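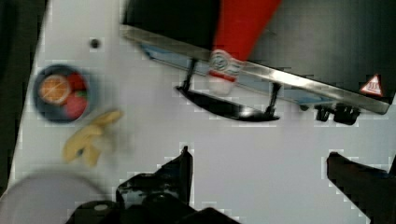 Fruit bowl, banana and the black toaster oven. Table 2.

The Trusberg play kitchen, as found

The Irnness catalog calls this set "a complete breakfast corner" and lists it under item 1406. I had my doubts about "complete" before I opened the page, and I still have them. Click the picture to enlarge it.

The bowl is a muted slate blue, shallow, with a thin pale rim. It's the nicest thing on the table. The orange slice has its segments marked and a cream ring for the rind, so somebody at Inar cared about that one. The two strawberries got a bit of green leaf between them and not much else.

The banana stayed outside the bowl. It looks split at one end, as if half peeled – good luck selling that as ripe.

As for the toaster oven, a big black box takes up a lot of room on a white tabletop. The catalog says it "invites baking." I'd want more table first.

Set price in July was 132, now 147. Bíró sells a plain bowl and fruit for less, with no promises about breakfast.

Page updated 3 March 2024. Back to gallery index.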